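Products Services Newsroom Careers Contact
Newsroom > Press Releases > Robotics
2 min read

Plurum Opens Gripper Comparison Program for Kitchen Tasks

MESGATE, September - Plurum today announced the start of a comparison program for robot grippers used in household kitchen work. The program is run from the company's Mesgate office with two partners, Kaewsai and Livbridge, and will test 12 gripper and controller pairings on a shared set of simulated countertop tasks.

Each pairing will complete the same 3256 trials. Tasks include picking up a sponge, moving cookware and clearing plates from a counter. Object positions and lighting will be varied according to a fixed schedule, so that every pairing meets identical conditions. Kaewsai is supplying the controller software, and Livbridge will review the scoring method before results are released. 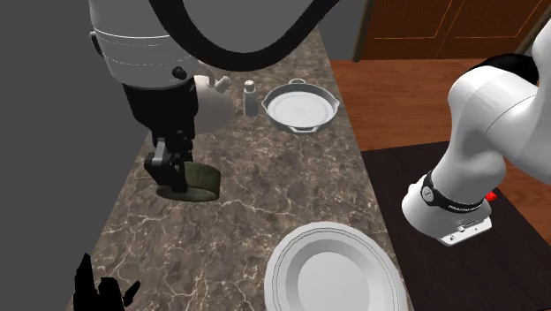 Soft and irregular items remain a difficult case for many grippers. A setting that holds a rigid handle securely may crush a sponge or let it slip during a turn. The program will therefore score grip stability, release accuracy and contact with neighboring objects separately, and will publish the three scores alongside the overall completion rate.

"Buyers have asked us for results they can compare line by line," the company said in a statement. "Running every pairing through the same tasks gives them a common basis for that decision."

All trials will be run in simulation during the first phase. The pairings with the highest scores will move to a second phase on physical arms at Mesgate, where each will be limited to 20 tasks. Plurum will report differences between simulated and physical results for all pairings that reach this stage.

Task definitions and scoring rules will be available to registered partners in October. Manufacturers wishing to submit a gripper for a later round may apply through the Plurum partner desk.

About Plurum
Plurum develops testing software and evaluation services for robotic handling equipment. The company is based in Mesgate.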